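September
Prepared by Pilar Fuentealba

4.3 Tidying Soft Items

The Arix can put away soft toys. It cannot yet fold laundry or sort mixed piles.

1. Clear the floor of cords.
2. Set grip force to 16 for plush and to 70 for hard goods.
3. Start one supervised cycle.

Caution: Do not leave the unit unattended during this task. 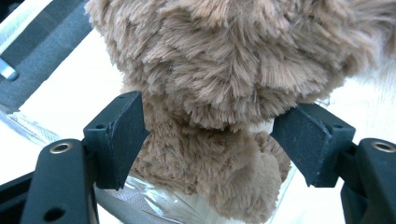
Soft-item handling remains a trial feature and is slower than tidying by hand. Grip points should be chosen at a narrow part of the item. With a long-pile toy, the fingers should press into the sides just below the larger upper part, as with the tan-brown plush.

Note: Inspect finger pads after 1000 cycles.

Atov Customer Support | © Atov | Back to top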